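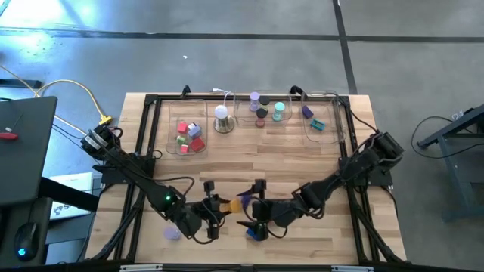 Support > Zita Recorder > Set-up Guide > 4. Sound Alerts and Schedules

4. Sound alerts and schedules

Zita listens to a microphone and starts recording when the room gets louder than a level you choose. Choosing that level is the whole job. Set aside the time it takes to drink one coffee, and drink it quietly.

4.1 Setting the trigger level

1. Open Inputs and pick your microphone. If the list shows the same one twice, pick the upper entry. The lower one is a Windows habit we have stopped arguing with.
2. Click Learn Room and keep still for 42 seconds. Chewing counts as noise.
3. Zita draws a gray line at the level it heard. Drag the red trigger line a little above it.
4. Clap once. The meter should cross the red line and a clip should appear under Recent.
5. Click Keep. Closing the window without clicking Keep throws the setting away, as several of you have written to tell us.

Note: Run Learn Room again when the heating comes on for the winter. A level learned in July will treat a December radiator as a burglar.

4.2 Adding a schedule

1. Go to Schedules > New and give it a name. "Test" is taken. It is always taken.
2. Set the start and stop times. For overnight use, enter the stop time as it is (say 6:30 a.m.) and tick Next day.
3. Under Before trigger, choose how much sound to save from ahead of the noise. The default is 14 seconds.
4. Tick Armed.

Caution: An unticked schedule looks almost exactly like a ticked one. Shahzad Jadoon, who drew the icons, has been spoken to.

4.3 Alerts by e-mail

1. Enter your outgoing mail server and password under Alerts > Mail.
2. Set Quiet gap to at least 23 minutes if you own a dog.
3. Click Send Test. Check your junk folder before writing to us.

Caution: With Quiet gap set to zero, Zita sends one message per noise. Abdul-Rahman Amoah on our support desk left it that way over a long weekend beside an ice maker and came back to 599 of them.

Note: The Lashari plug-in has its own mail settings, which override these. See section 7.

Get Zita release notes by e-mail. Enter your address to subscribe. You can unsubscribe at any time.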